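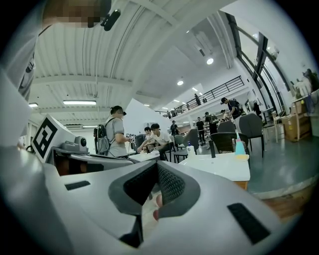 Hand-held grippers with marker cubes: is anyone getting what the brochure says?

Forum index > Manipulation > Grippers and end effectors

saltmarsh_ee
Posted in May

We've been running two kinds of hand-held gripper side by side for data collection and I'd like a reality check from people who don't sell them.

The first is the Bitano, gray shell, V-shaped jaw, tracked with a camera on the tool. The second is the Jerelthorpe, which we track off printed markers. Same tasks on both, mostly washing-up and wiping jobs at a sink. The sales pitch for each was that anyone can pick it up and produce arm-ready trajectories in an afternoon. I don't believe either of them.

We recorded 1,661 episodes. After replaying the tracks and throwing out everything with a jump, a frozen pose or a wrist angle the arm can't reach, we had 670 left. The vendor's support person, Lingyun Jin, was polite about it and said our filter is too strict. Maybe it is. I still wouldn't put the rest through a real arm with a person standing near it.

What do other people keep after filtering? And did you loosen the filter, or change the way you record?

kettlewright
Reply

670 out of 1,661 doesn't shock me. What I'd want to know is how the failures split between the two tools. If you lump them together the number tells you nothing about which gripper to buy.

Also, which failures? A jump in the pose and an unreachable wrist are different problems. The first is tracking. The second is your operators, and no gripper fixes that.

saltmarsh_ee
Reply

Fair. I don't have a clean split because we changed the threshold halfway through (yes, I know). From watching replays, the marker-tracked one loses the pose when the operator reaches down and in, and the camera-tracked one drifts when it's held close over something plain and shiny.

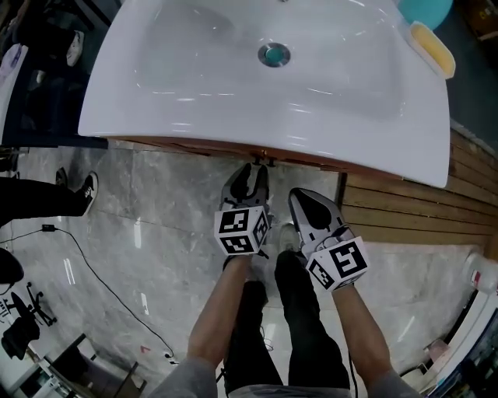 The basin work is where it hurts most. A wide white bowl with ceiling lights in it gives the tool camera almost nothing to hold on to, and the natural way to hold your hands over a sink turns the cube faces away from whatever is supposed to be looking at them. Every demo video I've been sent by a vendor uses a cluttered desk. I'd love to see one of them done over a glossy sink with a glossy floor under it.

Siiri Valtonen
Reply

I disagree about the sink. We had the same complaint last year and it was exposure. Our cameras were on auto, the white basin pushed everything dark, and the marker corners went to mush. Fixed exposure, a shorter shutter, and the tracker stopped dropping out on most of the reaches. Same cubes, same room.

People are quick to blame the hardware in this forum. Lock your exposure first and then complain.

grumblesworth
Reply

And people are quick to say "lock your exposure" in this forum. We did that on day one. It helped in the mornings. By 3 in the afternoon the sun was coming straight through the windows and the locked setting was wrong the other way.

If your room has tall windows and you don't have blinds, a fixed exposure is a fixed exposure for one hour of the day.

Siiri Valtonen
Reply

So get blinds? I'm only half joking. You can't run a comparison of two tools in light that changes all day and then post about which tool is bad.

saltmarsh_ee
Reply

We alternated the tools within each session, so both got the same light, more or less. But I'll admit the exposure was on auto for the early batches. I'll rerun a block with it locked, on both, morning and late afternoon, and keep the threshold where it is this time.

I'm not expecting much. The drift I see on the Bitano builds up slowly over a wiping motion, and a bad exposure usually gives you a jump.

halfturn_back
Reply

Slow drift over a wipe sounds like time sync to me. Is the tool camera on the same clock as the head camera? We had an offset between the two that was small enough to look fine when the hand was still. Move the hand fast and the tool trails behind where it should be. We lost weeks on that and very nearly sent the grippers back.

Easy check: tap the jaw on the table edge a few times and line up the contact in both streams. Do it at the start and again at the end of the recording. If the gap has grown, your clocks are walking.

kettlewright
Reply

Seconding the tap test. Do the one at the end even when you're tired and want lunch.

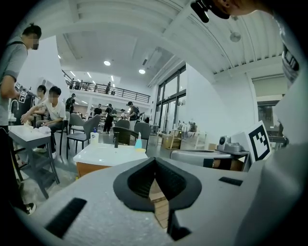
saltmarsh_ee
Reply

Did the tap test on a handful of recordings. The start lines up. The end doesn't, and it's worse on the long ones. So that's part of the drift explained, and I owe the Bitano half an apology. Half, given that the manual says the streams are "synchronized" with no word about for how long.

It doesn't explain the other tool. Cube tracking still falls over when both hands are low and close together, with one hand blocking the other. I tried turning the cubes a little outward on their mounts and it looked better on replay, but I've recorded too little that way to say more.

Aino Heinonen
Reply

We went from cubes to bigger flat boards fixed in the room and let the tool camera find those. Works well until somebody nudges a board. Then every pose after that is off by the same amount, and you don't notice because it's all perfectly smooth. I'd take an honest dropout over that any day.

We now check the board positions before each recording block. It's dull and people skip it.

grumblesworth
Reply

Has anyone tried the Pranby jaw inserts? They claim better grip on wet plastic. Our pump bottles slide out of everything.

Siiri Valtonen
Reply

Tried a pair. Good grip, but they're thick, so the jaw opening you record doesn't match the opening on the arm unless you fit the same inserts there. The leaflet doesn't mention it. We put them back in the box.

kettlewright
Reply

To the original question: I wouldn't loosen the filter. If you train on the bad ones, you'll be arguing about the policy later and you won't know what caused it. Seija Sjöberg on the Ebrahimi side of our shop wanted everything in, on the grounds that more is more. We trained it both ways and the smaller set did better on pick and place. On wiping I couldn't tell them apart, so make of that what you like.

saltmarsh_ee
Reply

Same filter, then. Next block is locked exposure, cubes turned outward, tap at both ends, recordings kept short. That's too many changes at once for a proper test and I'm aware of it, but I have the room until the end of the month and I'd like some usable data out of it.

I'll post the split per tool when I have it. If the Jerelthorpe still drops out over the sink I'm sending it back.

halfturn_back
Reply

Please post the clock offsets too. I'd like to know if yours grow at a steady rate – ours didn't.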